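3 May 2020
By Ketill Hafstein

Grarnus is pleased to announce that its new practice rooms at Hrynyshyn are now complete. The work began in February and covers 153 square metres on one floor.

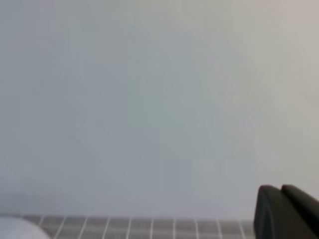
Our members asked for calm rooms where they can learn to sort, fold and pack at their own speed. We kept the colours quiet for this reason. The walls are plain, in a pale blue-grey, and the darker grey surface next to them has a grid of thin white lines, so a learner can line up the things on it.

Places can be reserved through the Grarnus office. The first course has 81 places.

Recent items
Vollorard opens its reading corner
Grirulari course list, new edition
Winter hours at Hrynyshyn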